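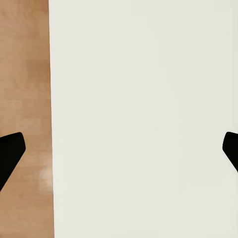

Two black gripper fingers, rendered

From: Rocío Apaza
Date: Feb 14, 2022
Subject: Re: Jirkdale newsletter, paper and postage

Ashraf Belkadi wrote:
> Pisharody quoted us for 1000 copies on the 90 gram stock. Do we
> need that many? The mailing list stood at 291 in December and I
> don't want boxes left over again.

No, we don't. Ask them for 350 and see if the price per copy is still fair. If it isn't, Enik did the fall issue for us and their paper folds better anyway.

The 90 gram is fine for the inside pages. I'd like something heavier for the cover – the last one came back creased from two readers.

Page count is 14 right now, so we have to cut two or add two before it can be stapled. I would cut the bus timetable. It changes in spring.

Labels are done except for the Zavance addresses, where I'm missing three zip codes. Please send those when you have them.

Rocío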